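Spending the second budget first: Gijs Verhoeven on buying arms for a small workshop

Gijs Verhoeven runs the equipment budget at Koyama, a training and trials workshop in Pradotstead that tests handling jobs for small manufacturers.
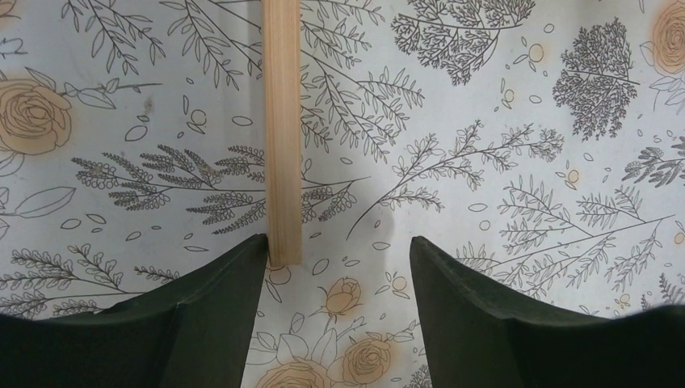 He starts with fingers, because that is where he got his sums wrong. "I had a line in the plan for the arm, a line for the gripper and a line for the computer. Fingers were under sundries. By July, sundries was bigger than the gripper."

The workshop now has two arms on benches, both bought through a dealer called Fillach. The first came with a parallel gripper and one set of hard fingers, which were fine for blocks and cartons. Thin stock was another matter. Customers wanted to see strips, dowels and flat sticks picked up and handed over, and the standard fingers were too blunt to get hold of them cleanly.

"You can buy other fingers, or you can make them," Verhoeven says. "We do both. A bought pair takes 6 weeks to arrive if you are unlucky. A printed pair is ready the next morning, and you throw it away when the tip goes."

He had allowed for two spare pairs in the first year. They went through 11. Most were worn at the tip or chipped after a knock against the bench. He doesn't think that is a bad figure for a place where people are learning, but he wishes he had asked somebody before he wrote the plan.

The wrist camera was a late addition. The first quote left it out, and he had agreed with that at the time, as there was already a camera over the bench. "From above, the hand hides the part. You are looking at the back of the gripper at exactly the moment you want to see the gap between the fingers." Adding it later meant a new bracket, a longer cable and a day of a fitter's time. He would now order the arm with the camera on it and save the visit.

What goes on the bench costs very little. Verhoeven buys wooden sticks by the box and printed paper by the roll. One sort has grey plant drawings and peach roses on it. "A plain white bench is easy. Our customers do not have plain white benches. I want to know how it does with a thin pale stick over a busy pattern, and a roll of paper is the cheapest test kit in the building."

The service contract took the most arguing. Fillach offered three years at a fixed price, paid up front. Verhoeven asked for one year with the option to renew, and got it after he agreed to keep his own stock of cables and belts. The stock cost 400 euros and fits in a drawer. He has used two of the cables and none of the belts.

He also looked at a second-hand arm from Ullex, a packing firm that was closing a line. The price was good. The controller was an older type, though, and the software his staff use would not talk to it without an adapter that had to be ordered separately. He put the adapter, the transport and the new safety check on one sheet and the saving had mostly gone. "If you already have somebody who knows that controller, buy it. We didn't."

His advice to a workshop writing its first plan is to ask the supplier for a list of everything that was reordered by customers of the same size in the first year. Some will not give it. Fillach did, on the second request, and he used it to plan for the second arm. Fingers have their own line now, and so does staff time for setting up, which he had left out altogether the first time.

"I put it down as two days. It was nearer two weeks, with people coming off other work to do it. That money was spent whether it was in my plan or not."

A third arm is in next year's request. Verhoeven has asked for a smaller one, with a wrist camera fitted at the factory and a finger mount that matches the other two, so that one drawer of spares will do for all of them. He is waiting for the quote.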